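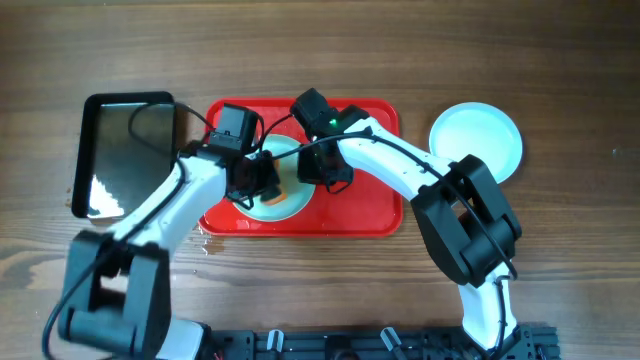 Plateau rouge Jodano : l'avis de Hema Chettiar

Publié le 28 octobre 2025 - Rubrique Arts de la table

J'ai chez moi un plateau noir qui fait très bien son travail. J'ai donc acheté un plateau rouge. Le Jodano est rectangulaire, avec des coins arrondis et un petit rebord relevé, et sur une table en bois brun on ne voit que lui. Une assiette ronde posée au milieu prend tout de suite des airs de restaurant, même quand elle porte un bout de quelque chose d'orange que j'aurais du mal à vendre comme une entrée.

Quatre semaines d'usage, matin et soir. Le rouge n'a pas bougé et le plateau ne se voile pas. Le rebord, lui, est modeste. Il retient une cuillère qui glisse, il décourage une flaque, il ne fera rien contre un bol de soupe porté par un adolescent. Quant au bois de la table, il a droit à ses gouttes comme avant - je garde l'éponge à portée de main. 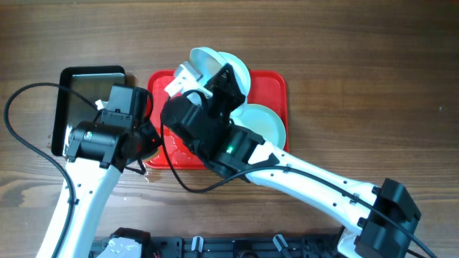

À la vaisselle

Le fond est brillant, donc tout se voit : reflets, traces de doigts, et la moindre flaque autour du bol et de l'assiette. Un coup de torchon suffit, à condition de le donner. Mon vieux noir, plus grisâtre à l'intérieur, pardonne davantage. Il est aussi un peu plus petit, ce qui m'arrange pour le placard.

Ma voisine Zerrin Sarıgül a le modèle Mrema, qu'elle trouve supérieur en tout point. Elle mange debout dans sa cuisine.

Pour : la couleur, la place pour deux pièces de vaisselle, les coins faciles à essuyer.
Contre : le rebord timide, les traces.

Note : 70 sur 100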